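Tips for Building Hand-Held Grippers in a Shared Workshop
From the Dreststead tool room pages

These notes cover the second pair of hand-held grippers built on our bench. The first pair worked but was tiring to hold, and most of what follows comes from fixing that. You need a drill, a small file, a soldering iron and patience with screws.

Print the fingers before the body. They take the most tries, and you can test a finger by pinching it against the bench with your thumb. Ours went through several shapes before we settled on a long taper. File the inside face flat after printing. A ridge there will catch on cloth and pull threads.

Put threaded inserts in the body while the shell is still open. Heat them in slowly and let them sink under their own weight. If one goes in crooked, warm it again and straighten it with a cold screw. Do not try to force the screw later.

Marker cubes should be glued last. Print the patterns on matte paper - glossy paper throws glare and the camera loses the square. Cut with a fresh blade and leave a white border on every face. Check that no pattern is used twice on the pair. We lost an evening in March to that.

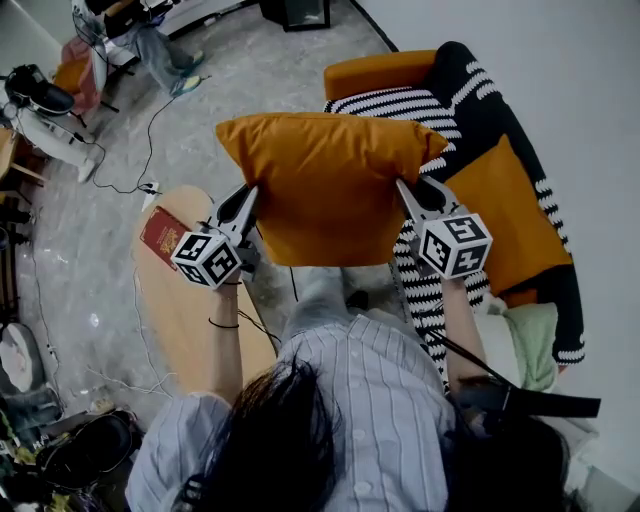 Cloth is a better first test than anything hard. A block will sit still in a bad grip, and you learn little from it. A throw pillow like the mustard-orange one, clamped from both sides and held up over the lap, makes you use both hands together and shows whether the fingers pull evenly. Do the first lifts sitting down, near a sofa or a rug, so a drop does no harm. Start with a gentle squeeze and add more only if the pillow slides.

Cables need more thought than they get. Leave enough slack at the gripper for a full turn of the wrist, then tie the cable to the body with a soft strap so that a tug does not reach the solder joint. Run power leads along the wall where you can. If a lead has to cross a hard floor, tape it flat and tell whoever else is in the room.

Label both ends of every cable. We use a strip of paper under clear tape. The left gripper is marked Civus and the right one Fesis, which saves a lot of pointing when two people are working on them.

For the squeeze handle, a soft return spring is easier on the hand. Set it so the fingers open fully when you let go. After 200 squeezes, check the pivot screws for play and put a small drop of thread lock on any that have moved. Keep it off the plastic.

Wipe the finger pads with a damp cloth before you put the pair away. Dust from the sanding bench makes them slick. The spare pads are in bin 702, next to the inserts. If you take the last set, write it on the sheet by the door.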